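**Inventory at Lestness**

The estate file had 359 lines, and Hằng Tạ had closed all but one of them. Line 146 read: "Blocks, toy, with bin. Hold for sorting." The entry was dated 5/8/20 and initialed by a clerk named Furkau, who had since left the firm.

Procedure for a held line was short. The assessor went to the room, compared the goods with the entry, recorded color and position, and either released the line or extended it. Extension required a reason of at least 20 words. Release required a signature.

She signed in at the Lernetti building and was given a key on a steel ring. The corridor lights came on in sections as she walked. The room was at the end, past a fire door that had to be lifted slightly before it would swing.

The table was covered in brown paper. Blue tape had been laid across it in both directions to make cells. The cells were uneven. She had expected numbers in them and found that the only numbering was in the file, on a plan drawn by hand and photocopied until the thinner lines had dropped out. She turned the plan until its creases stopped annoying her and began with the yellow block, which was the easiest. It sat with its studs up. Under "Condition" she wrote "Sound."
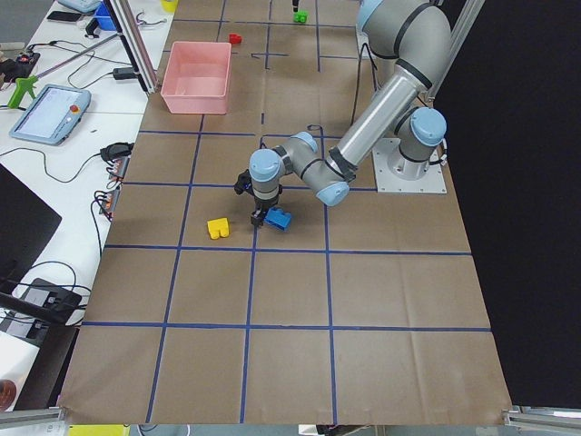

*Yellow block on the paper, blue block held, pink bin empty.*

The form had a field for the bin and a field for the contents of the bin. She wrote "Pink, plastic, open top" in the first and "None" in the second. A note at the foot of the form said that "None" was to be written out in full and that a dash would not be accepted. Somebody at Furkau's desk had underlined this twice.

Red was past the bin, to the right. Green was at the far end. She had to look at the plan again for green. On the plan it was a small circle with the letter G, and next to the circle, in a different pen, was the name Xu with a question mark.

Xu was the owner of record. The file held one letter from Xu, sent in November, which asked that the blocks be put away together and gave a forwarding address. The letter did not say who had played with them. It did say that blue should go in first. Hằng had read it several times at her desk, looking for the clause that explained this, and had concluded that it was an instruction and should be entered as one.

She entered it under "Sequence."

She stood where the form told her to stand and waited. The ventilation ran for a while and stopped. With it off she could hear a telephone in another office, which rang 20 times before it was left alone.
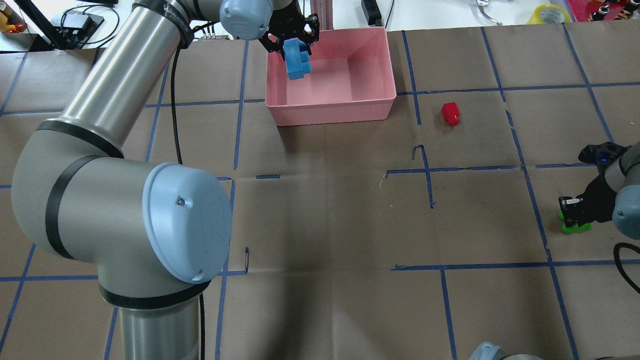 *Blue block at the pink bin, red block on the paper to the right of it.*

She wrote "Sequence begun, blue" and the file reference, 2296. She checked the reference against the cover sheet. Then she checked red and green against the plan and put a small tick beside each.

The release box was at the bottom right. Furkau had once started to sign it and had stopped after the F. The entry had been left open since then, through two audits and a change of letterhead, and each audit had copied the same remark forward: "Awaiting sort."

Hằng considered asking for an extension. She had most of the 20 words. She wrote them on the back of the plan to see how they looked, and they looked like the remarks of the two auditors.

She turned the plan over, crossed out the F with a single line as the manual required, and signed next to it. In the field for the forwarding address she copied out Xu's street, the town and the code, pressing hard so that it would go through to the third sheet.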